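Silikonfugen im Bad: Notizen zu Fugenbreite, Haftung und Wartung

Dienstag, 7. Juni 2022
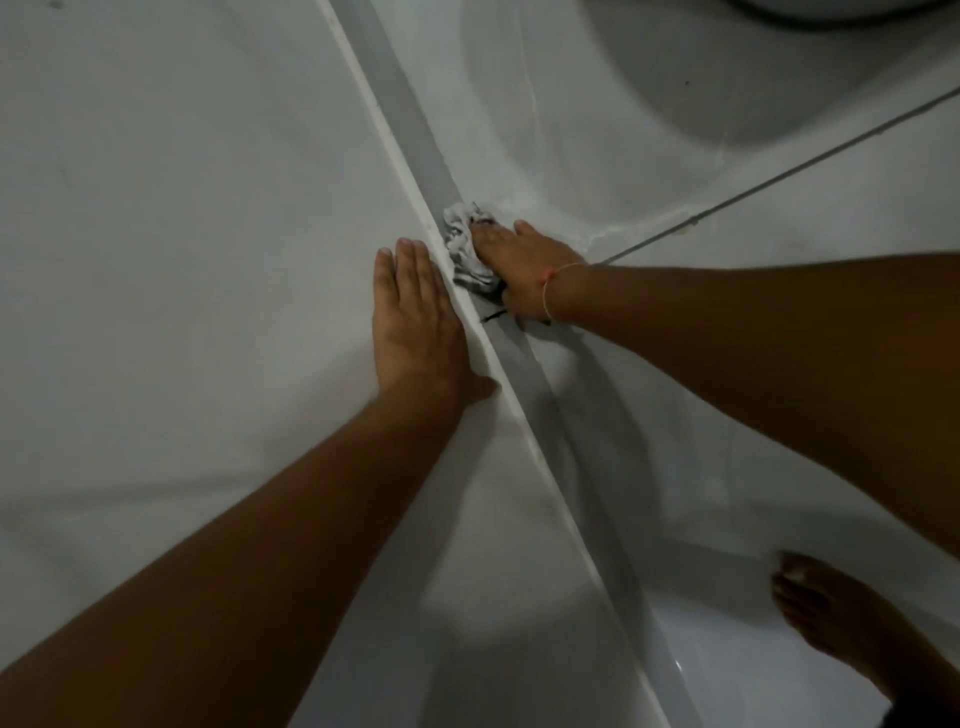
Grauer Streifen zwischen zwei weißen Flächen im Bad.

Im April habe ich die Anschlussfugen in unserem Bad geprüft, Baujahr der Wohnung 2000. Gesamtlänge der elastischen Fugen laut Aufmaß: 528 cm. Davon waren zwei Abschnitte an der Flanke abgerissen, beide am Wannenrand. Die Duschfugen waren unauffällig.

Ein Flankenabriss hat meist eine von zwei Ursachen. Entweder war der Untergrund beim Einbringen nicht fettfrei, oder die Fuge ist für die auftretende Bewegung zu schmal. Am Wannenrand kommt die Last beim Füllen hinzu. Bei uns betrug die Fugenbreite stellenweise unter 4 mm. Das ist für eine Acrylwanne knapp bemessen. Außerdem fehlte das Hinterfüllmaterial, der Dichtstoff haftete also an drei Seiten und konnte sich kaum dehnen.

Teófilo Marulanda, mit dem ich früher Estriche gemessen habe, verwendet für solche Fälle eine geschlossenzellige Rundschnur, etwas dicker als die Fuge breit ist. Sie wird trocken und ohne Verdrehung eingedrückt. Ich habe es so übernommen.

Reihenfolge bei mir:

Altes Silikon mechanisch entfernen, Reste mit Silikonentferner anlösen.
Flanken mit Isopropanol reinigen, ablüften lassen.
Wanne füllen und gefüllt lassen, bis der Dichtstoff durchgehärtet ist.
Rundschnur einlegen, Dichtstoff einbringen, innerhalb der Hautbildezeit abziehen.

Zum Glättmittel: Spülmittel in zu hoher Konzentration kann Schlieren hinterlassen und einzelne Farbtöne angreifen. Ich nehme seitdem das neutrale Mittel von Proltimus, stark verdünnt. Nayeli Escobar schrieb mir nach dem letzten Beitrag, sie komme mit reinem Wasser aus. Bei kurzen Fugen mag das gehen.

Eine Fuge dieser Art ist eine Wartungsfuge. Ich kontrolliere sie zweimal im Jahr auf Ablösung und Verfärbung und trage das Ergebnis in dieselbe Tabelle ein wie die Eckventile. Offen ist noch der Anschluss an der Türzarge, dort ist der Untergrund gestrichen und die Haftung ungeklärt. Eine Probefuge mit Primer liegt seit letzter Woche im Keller.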